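When a robot stops, and stopping is the right thing to do

I work with a robot arm at the Brivura workshop in Noltside, and one Friday it had a bit of a disaster. A small one! But I got more letters from you lot about it than about anything else I've written, so let me tell you the whole story.

The robot's job is taking old computers to bits. Inside most older computers there's a hard drive, a flat box that remembers all the files, and it often sits in a plastic holder called a caddy. Think of a drawer in a chest of drawers. The caddy slides in, the caddy slides out. Easy for you, because your fingers can feel when a drawer is sticking. You stop, wiggle it a bit, and try again.

Our robot doesn't have fingertips like yours. It has a gripper, a sort of metal pincer, and it has a number that tells it how hard it's allowed to pull. We measure a push or a pull in newtons (one newton is a bit like the weight of a small apple in your hand). Our limit was set at 60 newtons. So if a caddy is stuck, the robot should pull up to 60 and then give up and wait for a human.

On that Friday it didn't give up. It pulled, the caddy jammed sideways, and the robot kept right on pulling. There was a loud CRACK and a bit of blue plastic went skidding across the floor. I was behind the yellow line with my safety glasses on, so I was fine - but I did spill my tea.

What had gone wrong? We looked in the robot's diary. (It's called a log, and it's a long list of everything the robot did.) That day's log had 2,925 lines and I read every one of them, with a biscuit. On line 1,094 I found it. The robot's program, which is called Fasum, had been updated that morning, and the update had quietly put the pulling limit back to the number it had when it was new. That number was far too big for a little plastic caddy.

So the arm wasn't being naughty, and it wasn't cross with the computer. A robot can't get cross. It had been given the wrong number and it used it.

We changed three things. The limit now gets checked every morning before the arm is allowed to move. If the robot feels a caddy tilting, it has to let go. And there's a big red stop button on both sides of the bench now, where before there was only one, and it was on the side I never stand on!

Then we started again, very slowly, with me next to a button the whole time.
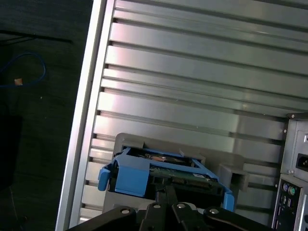
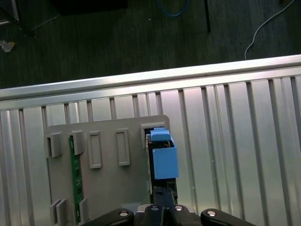
People ask me if I was scared when it went crack. A bit, yes. My heart was thumping. But the yellow line is there for exactly that sort of day, and I've never once stepped over it while the arm is switched on, even to pick up a dropped screw. If you ever visit a workshop with a robot in it, look for the line on the floor first, and then look for the red button. I do it everywhere I go now.

Next time I'll tell you about the day the arm tried to pick up a shadow.

Shared 993 times

More from the workshop
Why do robots need numbers for everything?
What's inside an old computer?
The Swanepoel sorting machine and the missing spoon
How to read a robot's diary

Contact us | © Brivura, Noltside | Back to top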